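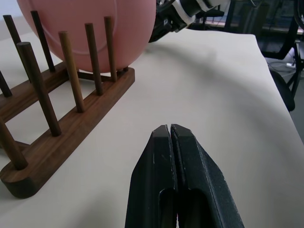 Hundmont is looking for a kitchen and crockery assistant to join the small team that looks after our shared dining room on Mahuika Road. Most of the work is done by hand. Our plates stand upright in wooden racks, like the pink one between its pegs, and they need to be washed, dried, checked for chips and put away with care. You would also wipe down the tables, water the plants and keep the store cupboard in order.

The post is part-time, 24 hours a week, mostly mornings. We start at 7 and there is one late shift on a Wednesday, when the room is let out for suppers. Hot lunch is free on working days.

You don't need any experience of catering. We would like someone who is steady, turns up on time and can lift a full crate – training is given on everything else. A food hygiene certificate is useful but we will pay for you to take it.

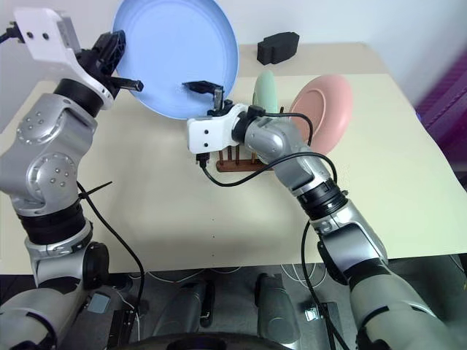
Lallance Notices, page 7

The coloured plates are kept apart from the plain white stock. There are large ones in pale blue, pink and green, and they go out for table service only. Please don't apply if you would rather not handle breakables all day.
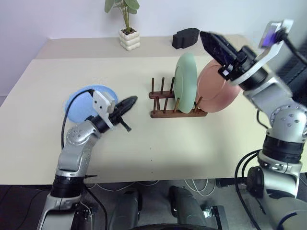 Green and pink plates in the rack, blue plate on the table.

To apply, write to the Naneo office, Hundmont, quoting reference 232. Tell us which mornings you can work and give the name of one person who can speak for you. Applications close at the end of July. Interviews last half an hour and include a short spell in the kitchen – wear flat shoes.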